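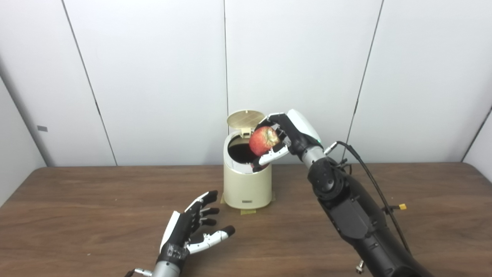
The right hand holds an apple over the open bin.

How to test a robot on clearing the table

By Firouzeh Ghaffari

Putting rubbish in a bin is a good first chore to try. It is short, it is easy to score, and a miss does little harm. You need a table, a small bin with a hinged lid, masking tape and a few firm items such as apples.

1. Tape the bin to the table. Run strips out from under the base on more than one side. A light bin will slide if a finger catches the rim, and then every later attempt starts from a different place.

2. Open the lid fully and leave it open. Lifting a lid is a separate job and should be scored separately.

3. Rest the hand you are not using flat on the table, well clear of the bin.

4. Start with one apple. Have the hand grip it from above with the thumb underneath, then stop over the opening before letting go. If it stops short, correct the position now.

5. Let go and write down the result. Count a bounce off the rim as a miss.

6. Do at least 73 attempts before you change anything. Ten good ones in a row tell you very little.

7. Move on to softer things. Tea bags and banana skins are much harder than apples, and wet paper sticks to the fingers.

Can a machine do this chore at home yet? In my Clindon trials I logged 1,416 attempts. With the bin taped down and the lid up, results were steady. With the bin moved a hand's width between attempts, the score fell to 77 out of 121. I would not leave one alone in a kitchen on those numbers.

Empty the bin between sets, or the apples pile up and the next one rolls off.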